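# Evening course at Gallik fills up as working adults go back to class

The certificate program in small business management at Gallik, the business school on the hill above the river, has started its second year with 41 students, and if you had walked into the lobby at six in the evening during the first week you would have had a hard time finding a place to hang your coat.

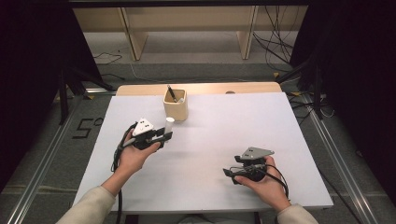 *Two hand-held grippers at a white tabletop.*

Last year's group was a good deal smaller, and there was some worry over the summer that it might stay that way. The fee had gone up a little, the parking lot behind the school was still torn up, and the course asks a lot of people who already put in a full day somewhere else. Then the applications began to arrive, first in ones and twos and later by the handful, until the admissions office had 119 of them in the folder and had to start writing the sort of polite letters that are never much fun to write.

Myung-ja Yeon, who designed the course and still teaches the opening unit on pricing herself, was at the door on the first night to shake every hand. She spent many years running the accounts at Viler, a family bakery supplier, before she came to teaching, and she likes to tell her students that she learned more from one bad winter there than from all of her textbooks put together.

"I was terrified the first time I stood in front of a class," she said, laughing, over a cup of tea during the break. "I had my notes in my hand and I read them out from top to bottom, and then I looked up and there was still an hour to go! So I asked them what they did for a living, and we talked until they closed the building. That is more or less how I have taught ever since."

The students are a mixed crowd, and the better for it. There are shop owners, a couple of nurses who would like to open a home care agency, a piano tuner, a pair of brothers who have just taken over their father's garage, and quite a few people who don't have a business yet and want to know what they would be getting into. The youngest is fresh out of college. The oldest has already retired once and says he didn't care for it.

Classes run for 2 evenings a week through the end of spring, with a break over the holidays. The first half of the course covers the things that tend to keep people up at night: pricing, cash flow, taxes, hiring and what to do when a customer won't pay. After that, the students split into small groups and each group is paired with a local firm that has agreed to open its books, at least partway, and let them work on a real problem. Nikolovski, the furniture maker, is back for a second time, and Grivik, which runs the garden center out by the old rail yard, has joined for the first time this year.

Grivik has asked its group to look into the slow months. The garden center does nearly all of its business between March and September, and the rest of the year is, as the owners put it in their note to the school, a long wait with the heating on. Nikolovski would like some fresh thinking on deliveries – last year's group helped it redo its price list, and the company has kept most of the changes.

There have been a few changes at the school, too. After hearing from last year's students, Yeon moved the start time back by half an hour so that parents could get supper on the table first, and the final paper has been replaced by a talk given in front of the class and the partner firms. Not everyone was pleased about the talk. Several students told her on the first night that they would gladly write twice as many pages if they could stay in their seats, and she told them, kindly but without much give, that explaining a thing out loud is the best way she knows to find out if you understand it.

The school is also trying out an open evening in November, when anyone who is curious can sit in on a regular class, ask questions and stay for soup afterward. There's no need to sign up, though it would help the kitchen to have a rough idea of how many bowls to put out, and a quick call to the front desk will do. Applications for next year's course will open in the spring, and those who were turned away this time will be written to first.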